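From: Edeltraud Wyss
Date: 09/07/2024
Subject: Re: Berus sink task, teleop resets

> Do we keep the demos where the operator
> pauses for up to 4 seconds before the grasp?

Yes, keep them, but trim the pause. Both stills come from the simulated sink.

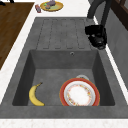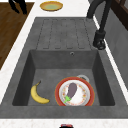

My concern is the hand controller mapping in Brukano. At low gain the wrist lags and operators overcorrect. Please log gain per demo. Use the red-rimmed plate in the basin as the position reference, as the banana beside it is a distractor. I have 200 demos to relabel by August.

Edeltraud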